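Notebook, February, started 7:40 in the morning

Bread flour trial, second round. Very pleased with this one! The starter from Cliltdale (the jar Eirini brought in, fed on whole rye) is so much livelier than our old one that I had to rewrite the timing sheet before breakfast.

Setup as before: same mixer, same tins, water at 105 F going into the bowl. Dionysis thinks that's too warm for this flour and he may be right, the dough came off the hook sticky and a bit slack. I gave it one extra fold at 10 minutes and it tightened up beautifully. Smelled like green apples.

Three batches today:
A - Balitz white, old starter
B - Balitz white, Cliltdale starter
C - half Balitz, half the coarse rye, Cliltdale starter

B was over the line on the proofing jar long before A had done anything interesting. C rose less but held its shape when turned out, which I did not expect from that much rye. Scored it with a single long cut and it opened like a book.
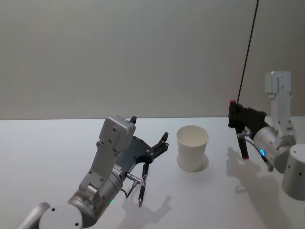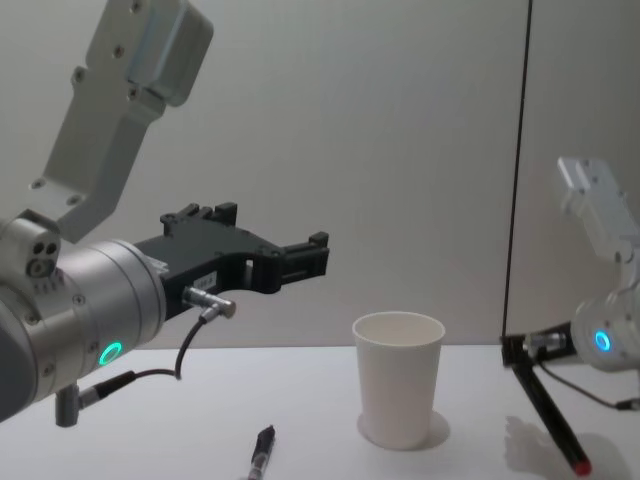 Baked all of them on the lower deck. Center of loaf B read 207 F when I pulled it, A was nearly there and went back in for a few minutes. Crust on C is the best color we've had since we started keeping this book (dark, blistered, a little shiny on the shoulders). Ourania knocked on the bottom of it and grinned.

Crumb notes after cooling: A tight and even, fine for sandwiches. B open, slightly gummy near the base, so either my shaping or the warm water. C moist, sour in a good way, and wonderful with salted butter. I ate far too much of C.

To do: repeat B with cooler water and nothing else changed. Ask Rafail S. whether the lower deck runs hot at the back left, the tins there always brown first. Feed the starter before leaving tonight, and label the jar this time!! Rye is getting low, one more batch in the bin at most.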